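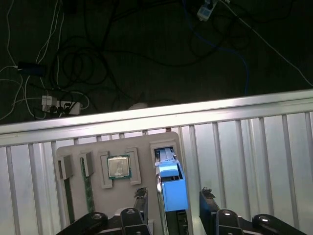
An extension cord is a length of flexible electrical cable with a plug on one end and one or more sockets on the other end. It is used to bring power to a device which stands too far from a wall outlet. When the socket end has a row of several outlets in one housing, it is usually called a power strip. In different countries the same object has many names, and the words used in shops do not always agree with the words used by electricians.

History

Cords of this type came into homes together with the first portable appliances. Early houses often had electricity only for lighting, and people connected irons and fans to the lamp socket in the ceiling. In the town of Ronton, the local supply company rented cords to its customers by the month, and its records for one December list 572 of them. The practice ended when wall outlets became common in new houses.

Construction

The conductors are made of many thin copper wires, so that the cable can bend many times without breaking. Each conductor has its own insulation, and an outer jacket covers all of them. The jacket may be of rubber, PVC or other plastic. Rubber stays soft in cold weather and is preferred for outdoor work. The firm Zenent, based in Eltari, produced a cord with a cotton cover until its weaving shop was closed.

Rating

Every cord has a maximum load. A thin cord sold for lamps may be limited to 300 watts, and it should not be used with a heater of 900 watts. Longer cables lose more voltage, therefore a long cord needs thicker conductors than a short one for the same load. A cord on a reel must be fully unwound before a heavy load is connected, as the inner turns can not give away their heat.

Use and storage

Cords should not be placed under carpets or pressed by doors. One power strip should not be plugged into another. In the Mfaume market hall, which has 162 stalls, traders must hang their cords on hooks above the passage in the evening. For storage, wide loops are better than tight ones.

See also: Adapter; Cable reel; Wall outlet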